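짐 싸는 얘기 좀 해본다. 다음 주에 바솜브리지로 옮기는데 가방 하나로 끝내려고 한다. 기간은 12일.

2/
예전에는 캐리어를 썼다. 클로디츠 숙소가 엘리베이터 없는 5층이었고, 그 뒤로 바퀴 달린 건 안 산다. 계단에서는 어깨에 메는 쪽이 낫다.

3/
순서는 늘 같다. 전날 저녁에 옷을 먼저 개고, 세면도구는 당일 아침에 넣는다. 신발은 한 켤레만 신고 간다. 두 켤레 챙겨 간 적이 세 번 있는데 세 번 다 한 켤레는 꺼내지도 않았다.

4/
옷은 돌돌 말지 않고 납작하게 갠다. 마는 게 부피가 준다고들 하는데 내 가방은 천이라 말아 넣으면 옆구리가 울퉁불퉁해진다. 바지를 바닥에 깔고 그 위에 셔츠, 양말은 귀퉁이 빈 데에 끼운다.
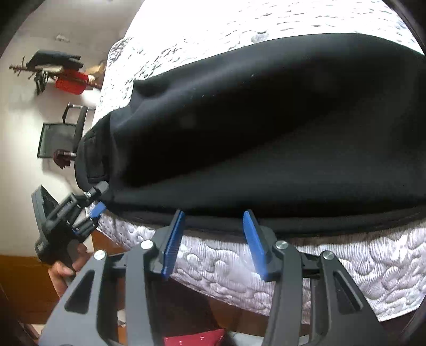

5/
짐은 바닥 말고 침대에서 싸는 편이다. 허리를 덜 굽혀도 되고, 옆에 옷을 펼쳐 놓을 자리가 있다. 대신 이불은 미리 걷어 둔다. 흰 누빔 커버 위에 검은 가방을 올려 두면 뭐가 묻었는지 금방 보인다. 겉에 보풀이 조금 붙어 있는데 이건 출발 전에 테이프로 한 번 밀면 된다. 검은 천은 이게 제일 귀찮다.

6/
손잡이는 두꺼운 게 좋다. 얇은 끈은 짐이 조금만 무거워도 손바닥이 아프다. 가방 고를 때 주머니 개수보다 손잡이를 먼저 봤다.

7/
릴라 보로시가 압축 파우치를 쓰라고 해서 바스텐 걸로 하나 사 봤다. 겨울 스웨터에는 쓸 만하고 셔츠는 구김이 심하다. 스웨터 한 벌만 넣고 나머지는 그냥 넣기로 했다.

8/
액체류는 전부 지퍼백에 담아서 맨 위에 둔다. 3월에 샴푸가 새서 셔츠 두 장을 다시 빨았다. 150ml 통에 옮겨 담을 때 끝까지 채우지 않는 게 요령이라면 요령이다.

9/
충전기, 약, 여권 사본은 작은 주머니 하나에 모은다. 이 주머니는 집에 와서도 비우지 않고 서랍에 그대로 넣어 둔다. 다음에 그대로 꺼내면 된다.

10/
남은 건 우산을 넣을지 말지. 소모지 쪽을 들렀다 가게 되면 챙기고, 바로 가면 뺀다. 그건 주말에 정한다.

분류: 생활 > 짐 싸기 | #여행가방 #정리 #침대위짐싸기

댓글 3

타비소 샤바: 보풀은 테이프보다 고무장갑 끼고 쓸어내리는 게 빨라요. 물 살짝 묻혀서요.

릴라 보로시: 셔츠는 넣지 말라고 했잖아. 스웨터용이야 그거.

밤산책: 저도 캐리어 처분했는데 어깨가 아파서 다시 알아보는 중입니다. 어깨끈 패드는 따로 사셨나요?

문의하기 | © 2022 무단 전재 금지 | 맨 위로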